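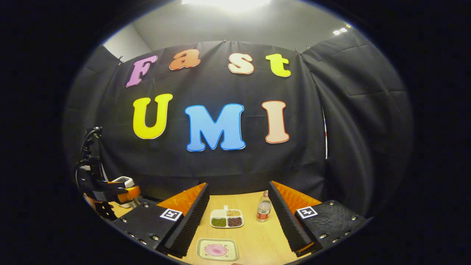 La mesa en plena faena: el plato de los granos al fondo y, más cerca, el de la diana rosa.

Llevo ya 14 sesiones con la guía de buenas prácticas de Fimton y el juego de láminas que la acompaña, y como me habéis preguntado varias veces por el correo si merece la pena, va la reseña entera. Aviso: soy de las que subrayan los manuales, así que igual me pongo pesada.

Para quien no la conozca, es un cuadernillo de anillas con normas para montar y mantener un puesto de grabación de demostraciones con pinza de mano. Nada de teoría. Fondo, luces, marcadores, objetos, turnos y registro de incidencias, cada cosa en su ficha. Las láminas son plastificadas, para colgar o dejar al lado del puesto, y se pueden escribir con rotulador y borrar (con alcohol, que con el dedo se queda un churrete azul horroroso).

Lo que más me ha gustado es el capítulo del fondo. Pide tela negra detrás y a los lados, y deja poner una decoración siempre que sea la misma durante toda la tanda y quede anotada en la hoja. ¡Por fin una norma que no te obliga a trabajar dentro de un ataúd! Nosotros tenemos las letras de colores de «Fast UMI» pegadas en la tela y ahí siguen, tan contentas y perfectamente reglamentarias. Lo de los pliegues ya es otra historia. La ficha dice «tela tensa, sin arrugas apreciables» y no explica qué es apreciable. Con la nuestra, que por abajo y por el lado derecho arruga lo suyo, un revisor estricto nos suspende y uno de buen humor nos aprueba.

El apartado de marcadores, impecable. Limpios, planos, uno encima de cada dedo, revisión antes de cada tanda y foto de comprobación. Nima Shirazi, que es con quien comparto turno, decía que lo de la foto era burocracia y ahora es el primero que la pide.

La parte de objetos me tiene dividida. Recomienda alimentos secos por separado, en un recipiente con compartimentos, y a mí me parece estupendo: el plato blanco con sus judías mungo verdes, las alubias rojas y el grano amarillito se prepara en un momento y se ve clarísimo qué es cada cosa. Para las botellas pide tapón puesto y etiqueta entera, vale. Pero luego dedica 4 páginas a los platos con dibujo y ni una línea a qué hacer cuando un grano acaba en el compartimento que no es. ¿Se corrige? ¿Se deja y se anota? Escribí a Fimton un martes y me contestaron que lo deja «a criterio del equipo». Pues vaya.

Y donde de verdad cojea es en seguridad. Si tienes un brazo robótico montado junto a la misma mesa, como nosotros a la izquierda, quieres saber quién puede meter la mano, cuándo, y dónde está el botón de parada. La guía lo despacha en una ficha por una sola cara. La de Surker, que usé antes, es feísima y está traducida con los pies, pero trae una lista de comprobación de nueve puntos que sigo teniendo pegada con celo dentro del cuaderno de Fimton. Así de claro os lo digo. También eché de menos algo sobre los cables, que la ficha de orden ni menciona.

De iluminación, bien sin más. Insiste en no cambiar las luces a media tanda y en apuntar cuáles están encendidas. Sobre reflejos en plástico transparente cuenta poquito, y con una botella en la mesa eso se consulta bastante.

Un detalle tonto: las anillas son demasiado pequeñas y las láminas se enganchan al pasar. He roto ya tres esquinas.

Nota: un 4 sobre 5 si hacéis solo grabación con pinza de mano, un 3 si tenéis un brazo al lado. Si la compráis, pedid la versión con hoja de registro aparte, que la que viene cosida al cuaderno se acaba en nada y fotocopiarla es un suplicio.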